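Trata tour shirts: last call

The second run of the Trata shirt is nearly gone. We printed 300 for the fall shows, starting in September, and sold most of them at the merch table. What's left is up on the web store until 31st December, mostly small and extra large. No reprint is planned.

The design is the one Sille Laxdal drew for the Clavo show, with the set list on the back. Limit is 2 per order. Wash cold, inside out, and skip the dryer — the ink cracks.
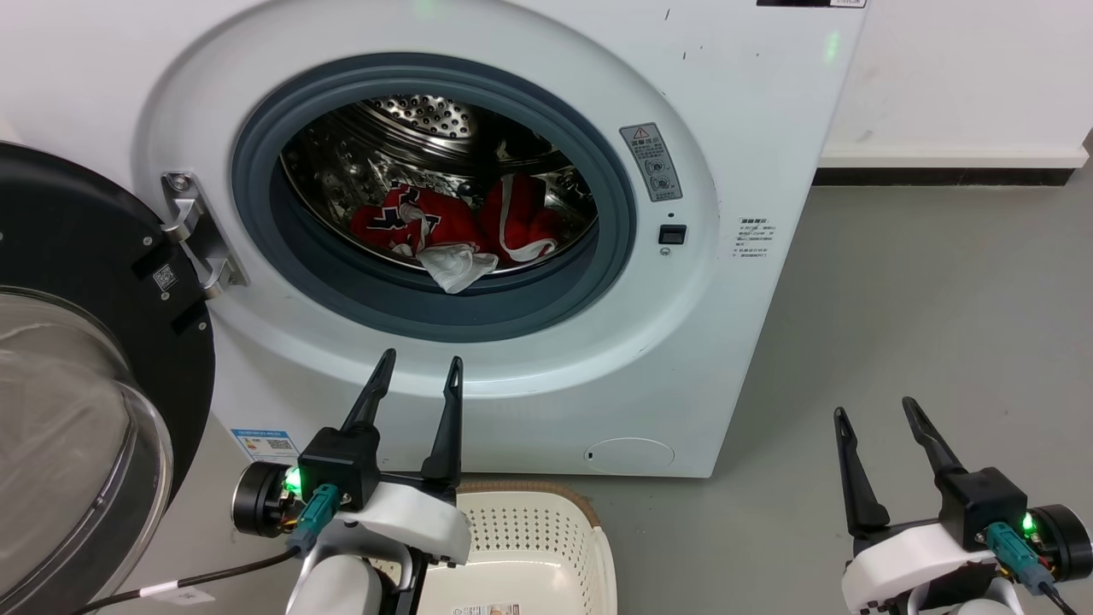

Justinas Petrauskas wrote in to say that his medium from the first run fits more like a small, and that he would size up if he ordered again. The new ones come from the same supplier, so the same goes for them.

Orders ship within a week. If you were at the Seda show and paid for a shirt we didn't have on hand, reply to this email with your size and we'll send it out first.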